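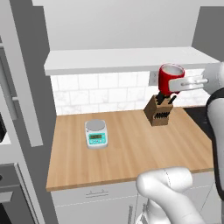

Figure 1. Kitchen counter with a knife block, a red mug and a small digital scale.

Courses > Environmental Studies > Student Projects > Food Waste in Shared Kitchens

Food Waste in Shared Kitchens at Billham House
Saron Chala, Pieter Koster and Lempi Ikonen
Project advisor: Melahat Yüksel

Last updated: September 25, 2018

Introduction

Billham House is a student residence at Cikholm College. Residents share kitchens on each floor and buy their own food. We wanted to find out how much food is thrown away in these kitchens, what kind of food it is, and why people throw it out.

Most of the reading for this course deals with family households. A shared kitchen works differently. Each person has one shelf in the refrigerator and part of a cabinet, and people shop alone, often without knowing what is already there. Three people on the same floor can each have an open bag of spinach. We expected this to lead to a lot of small amounts of waste, and we also expected leftovers to be the biggest group. The first guess held up better than the second.

Method

We worked in four kitchens during August, when the building was used by summer-term students. Hacer Erdem in the housing office gave us permission and let us put a second bin, with a lid, in each kitchen. Residents were asked to put food waste in that bin and write the item and the reason on a sheet taped to the wall above it. Names were not collected.

We emptied the bins every evening and weighed the contents by type on a digital kitchen scale. The groups were bread and baked goods, fruit and vegetables, dairy, meat and fish, cooked leftovers, and other. Peels, bones, eggshells and coffee grounds were weighed separately and left out of the totals below. Food still in its package was taken out before weighing. Liquids were hard to handle – milk and soup usually go down the sink – so residents were asked to write these on the sheet, and we did not try to estimate a weight for them.

We entered everything into Hukix, the data program used in our statistics class. Saron did the entry and Lempi checked it against the paper sheets. A few lines could not be read and were marked "reason unknown."

We also sent a short survey to 200 residents in Billham House and the building next door, Karaca Hall. We got 90 back.

Results

The total weight of avoidable food waste from all the kitchens was 2,445 ounces for the month. Fruit and vegetables made up the largest group by weight, followed by bread and baked goods. Cooked leftovers came third. Meat and fish were the smallest group. Several people wrote in the survey that they buy meat only when they plan to cook it that day, and this may be why.

Bagged salad came up again and again on the sheets. So did sliced bread, usually the last part of a loaf. Bananas were common in the first week and less common later. We do not know the reason for this.

The most frequent reason given was "went bad." The next was "too much," and after that "moving out," nearly all of it from the last days of the month when some residents left. The moving-out waste was different from the rest. It included unopened pasta, canned beans, full jars of sauce and most of a bag of rice. All of this could have been eaten by someone else.

The kitchens were not the same. The kitchen on the top floor had the least waste even though it had as many residents as the others. People there told us they cook together a few nights a week and have a shared shelf for oil, onions, rice and spices. The ground floor kitchen had the most. It is also used by people coming in from the lounge, so some of that waste may not belong to residents at all.

Survey answers

Most people who answered said they waste "a little" or "almost nothing." Very few chose "a lot." This does not fit well with what we weighed, but the survey and the bins did not cover exactly the same people, so the two cannot be compared directly.

Package size was the complaint we read most often. Bread, salad and herbs are sold in amounts meant for a family, and the store closest to campus does not sell half loaves. The second complaint was refrigerator space. Food gets pushed to the back and is forgotten, or it is moved by someone else and the owner assumes it was eaten.

Some residents also said they were unsure about date labels. A few threw out yogurt on the printed date without opening it. Others said they go by smell.

Problems with the study

People knew they were being measured. In the first week one resident told Pieter she had eaten some old rice because she did not want to write it down. The bins probably made people more careful, at least at the start.

We also missed food thrown away in bedrooms or outside. One bin was emptied by the cleaning staff by mistake, and that evening is missing from the data. August is a quiet month with fewer residents, and the fall term may look different.

Suggestions

We gave the housing office a short list:

- Keep one open shelf in every kitchen for food anyone can take.
- Put a collection box in the lobby during move-out week.
- Tape a marker to each refrigerator so opened food can be dated.
- Ask the campus store about half loaves and smaller bags of salad.

The move-out box would be the easiest to start with and costs almost nothing. Ms. Erdem said it could be tried at the end of the fall term. The open shelf needs someone on each floor to clear it out, and we did not settle who that would be.

If another group continues this work, we recommend weighing during a regular term and including Karaca Hall. It would also help to record how many people use each kitchen on a given day. The raw sheets are in a folder in Melahat Yüksel's office.

Recent student projects
Water Use in the Karaca Hall Laundry Room
Bike Parking on the Cikholm Campus
Heat Loss Through Older Windows
What Happens to Used Textbooks?
Noise Levels in the Library Reading Rooms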